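Brokley Reading Room Opens Its Back Tables Again

Regulars at the Brokley Reading Room will be glad to hear that the back room is open again as of Monday, and we have to say it looks lovely in there! The white tables are set up, the brick has been left bare (plenty of you asked for that, and thank you for writing in), and there are fresh flowers to make it feel a bit more like somebody's home.

The room has 19 seats and can be used free of charge by anyone with a Treloar library card, whether you have letters to write, papers to sort and clip together, or just an hour to fill before the bus comes. Nearly 100 people stopped by on the first day, which made for a cheerful crowd and a very long line at the coffee urn.

Doors open at nine in the morning, and the side entrance on Gradier Street is the easier one if you're bringing a stroller. Please carry your cups back to the counter when you go, and do come say hello!

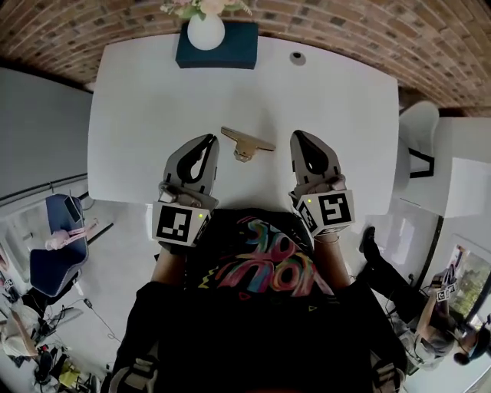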